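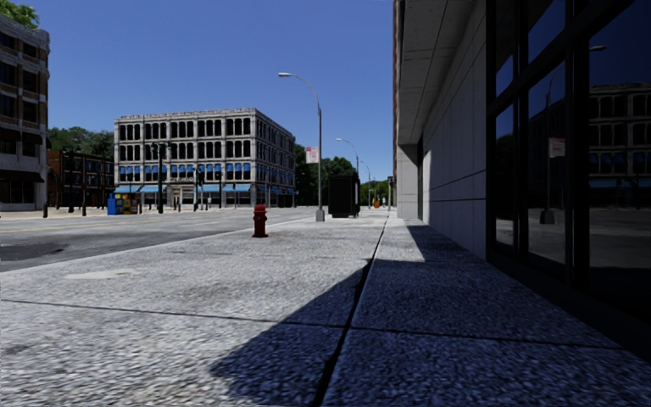 Sidewalk view in the Jukesine downtown district, clear-sky setting.

Home Products Street Environments Recording Tools Support Contact

Jukesine Street Environment for Demonstration Recording

Jukesine is a simulated city district for teams that need driving and walking examples for a learning system. An operator guides a simulated delivery robot along the sidewalks by hand, and the software stores what the robot's camera shows together with the commands the operator gives. The resulting recordings are used to train a navigation policy by imitation. Jukesine is developed and supported by Fosemance.

What the environment contains

The downtown district is built from city blocks with sidewalks, roadways, building fronts and street furniture. Fire hydrants, streetlights, newspaper boxes and lampposts are placed where a sidewalk robot would have to take account of them. Ground surfaces are modeled in detail: slab joints, stains and asphalt patches are present because a policy trained on plain gray ground often mistakes them for obstacles. Shadows with hard edges are included for the same reason. Large glass storefronts reflect the opposite side of the street, and operators are advised to include glazed walls in every recording plan.

The district offers 372 starting points. Each is stored with a position, a heading and a suggested goal. Starting points may be drawn at random or taken from a list supplied by the customer. Traffic and pedestrians are off by default and can be turned on separately for each session.

How an episode is recorded

The operator selects a starting point and a goal and takes control with a gamepad or with the Gello hand controller, which is sold separately. Images, commands, wheel speeds and position are written at 10 samples per second. An episode closes when the robot reaches the goal, when the operator ends it, or when the time limit set by the customer expires. The reason for closing is stored with the episode.

Failed episodes are kept unless the customer asks otherwise. They are marked as failures and placed in a separate folder. Corrections, in which the operator takes over from a policy that is already driving, are recorded in the same format with a flag on each sample showing who was in control – the policy or the operator.

Reference set

Each license includes a reference set of 1,222 episodes recorded by trained operators under the direction of Sveva Ruggiero. The set is intended for checking a customer's own training software before new recording begins. It should not be combined with a customer's recordings without review, as the operators followed a fixed convention: keep to the building side of the sidewalk, slow down before every joint wider than the wheel, and stop before entering a roadway. Customers who prefer a different convention should record their own set.

A typical operator, after one day of training, completes roughly 190 short episodes in a working day. Longer routes reduce this figure considerably.

Review and labeling

Recordings are examined in the Pellegrini review tool, which is included with the license. A reviewer may trim the start and end of an episode, mark hesitation, and reject an episode with a written note. Rejected episodes are never deleted by the tool. The review procedure was written by Csaba Pap and Lucrezia Bortolotti and is supplied as a printed guide in English and Italian.

Limits of use

Jukesine is meant for the collection and replay of examples. It does not model wheel slip on wet ground, and its curbs have a single height throughout the district. A policy that performs well in the environment must be tested again on the customer's own robot, at low speed and under supervision. Fosemance does not accept simulated results as evidence of safe operation.

Licensing and delivery

Licenses are issued per site and cover all operator stations at that site. The next update, planned for October, will add an evening light setting and a second gamepad layout. Existing customers will receive it at no charge. Requests for a trial license should be addressed to Fulvio Cirillo, Customer Support, and should state the number of operator stations and the intended file format.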